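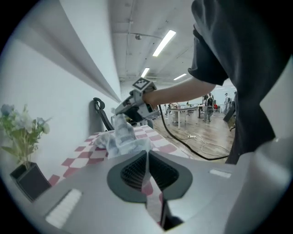 Skident School of Household Practice

The Skident School of Household Practice provides instruction in the everyday care of linens, tables and furnished rooms. The School was established in the Devside district to serve adults entering paid household work, and it has since admitted residents who wish to manage their own homes with greater ease. More than 3,000 students have completed a course with us.

Our principal program is the Certificate in Linen and Table Care. It consists of 690 hours of instruction, of which the greater part is spent at the table. Students begin with small cloths and hand towels, proceed to bath towels and bed linens, and finish with the dressing of a complete dining room. Written work is limited to the care label, the inventory and the household schedule.

The School holds that folding should be taught at a table of ordinary size, dressed as it would be in a home. A towel is picked up by its edge, opened to its full length and laid flat before the first fold is made.

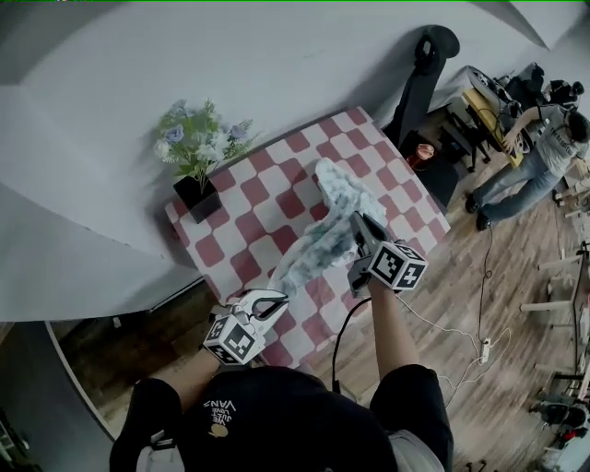 The same order applies to heavier pieces, which are turned as well as folded and which students often find tiring in the first weeks. Instructors demonstrate each fold from both sides of the table and then repeat it at the pace of the slowest member of the class. Students are not timed during the first term.

Classes are held in five teaching rooms at 943 Sunness Road. Two are equipped for laundering and pressing, and the others are used for folding, table setting and the arrangement of furniture. The linen store is open to enrolled students during all class hours, and pieces may be signed out overnight. A reading room on the ground floor holds our collection of housekeeping manuals, the gift of the Dovhaniuk Foundation.
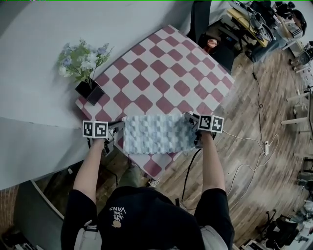
Placement is the subject of the second term. Students learn to judge where an item should lie on a table already in use, and how to set it down without disturbing the cloth beneath it. A patterned cloth is of considerable help at this stage. On checkered fabric such as the maroon and white shown, a pale piece held by its left and right edges can be compared with the squares on either side, and the near half of the table offers room to work while the flowers stay at their corner. Plain cloths are introduced later, when the eye has had some practice.

Admission is open to applicants aged eighteen and over. No previous training is required. Applications for the October intake are accepted at the School office, where fee schedules and course outlines are also available in print.

Page last reviewed 6 April 2023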